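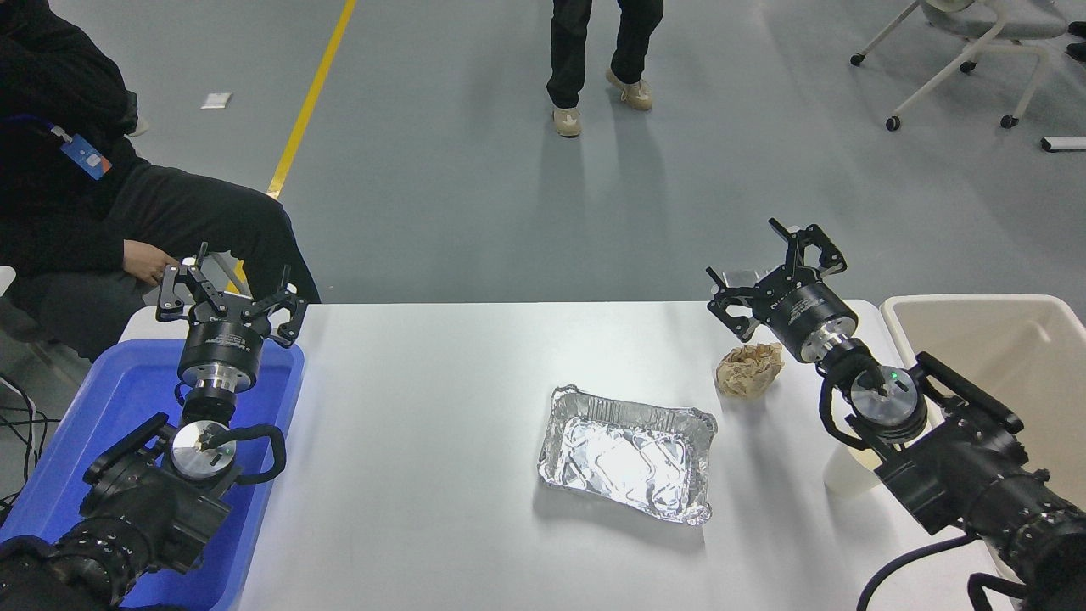 May, after nine in the evening

I am tired today but I want to write a little, as I promised myself to write in English at least on the days when something happened. Not much happened. We had lunch in the big room at Gindow and afterwards I thought about garbage for the rest of the day.

In the morning I went to Dereo to get the food. It is a bakery, but they also make warm dishes in foil trays, and you must order before eight. The tray was heavy and I carried it with both hands from the bus stop in Ham, very slowly, like a person who carries a fish tank. The small pastries were in a brown paper bag on top. By the time I arrived the bag had a spot of butter on the bottom as large as my palm.

The lunch was good. Potatoes, onion, a soft white cheese that I don't know the name of. I ate too much of it and then I also ate a pastry.

After eating I stayed with the white table. I like this table very much. It is easy to wipe and it makes every small thing look important. When a table is full of plates I don't see what is there, but when only two or three things are left, I start to look at them. A foil tray, for example. When it is new it stands straight, and after one lunch it is full of wrinkles and the corners go soft. At home my mother washed them and used them again for seeds in spring. She had a pile of them under the sink. I never asked her how many times one tray can be used, but I remember some that were nearly gray.
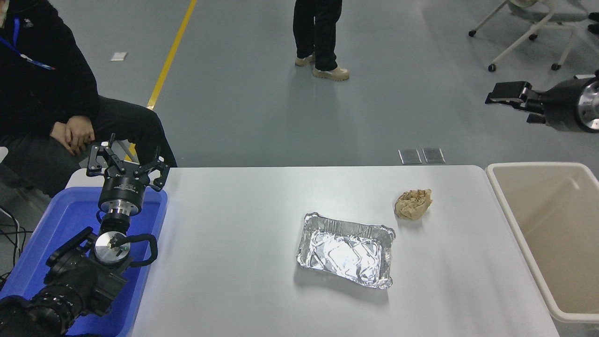

So the question was where to put everything. We have the new rules from Cuvar since last month. They sent a booklet of 60 pages, and I have read more than half of it with a dictionary next to me. On our side we decided that the blue bin is for what can be recycled and the beige one is for the rest. This sounds simple. But the booklet says that foil must be "free of food residue," and paper must be "clean and dry," and I don't know how clean is clean. A brown bag with butter on it, is it still paper? I think no. I pulled one in two pieces once, the good half for the blue bin and the greasy half for the other, and I felt a little ridiculous, but the booklet allows it (page 23 or 24, in the small letters).

The cup is the worst. I always believed that a paper cup is paper. Now I read that it has a thin layer inside so that the coffee doesn't come through, and Cuvar wants it in the rest. I was a little offended by this, as if the cup had lied to me for years. I bought a sleeve of them in winter, 200 pieces, because it was cheaper than the small pack, and we still have a lot. Next time I will bring mugs. I wrote it on my hand and then I washed my hand.

I have to write down also the money, or I will forget it:

- pastries and the warm tray from Dereo, 300 together
- the bus, I have a pass
- dish soap, I still owe for the last bottle

There was a word I learned today: *crumpled*. I knew "wrinkled" from shirts and from my own face. Crumpled is when you do it with your hand and you mean it. I said it to myself a few times on the way home. Crumpled paper, crumpled bag. Very nice word, it makes nearly the sound of the thing.

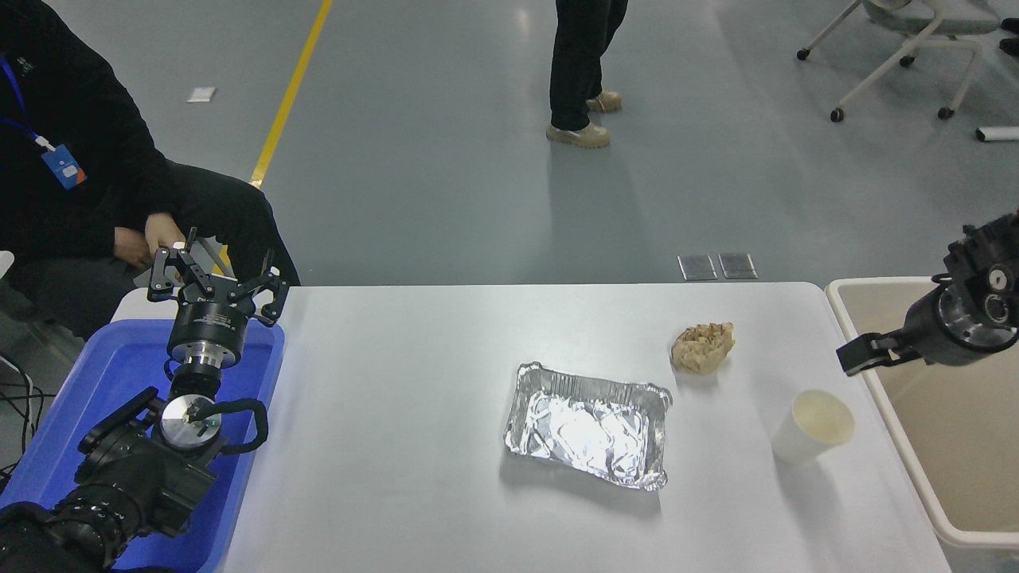
*The white table after lunch, with the foil tray and a paper cup.*

On the bus I missed my stop in Ham because I was reading the booklet again, the part about lids. I walked back past the school and it was still light. The chestnuts have their flowers already. My shoes hurt me on the left side and I must decide if I repair them or not.

At home I rinsed two yogurt cups and a can, and put them upside down by the window. I don't know if yogurt cups are allowed. I stopped before that page.

Tomorrow: call Dereo about the order, look for the mugs in the hall closet, wash the green towel.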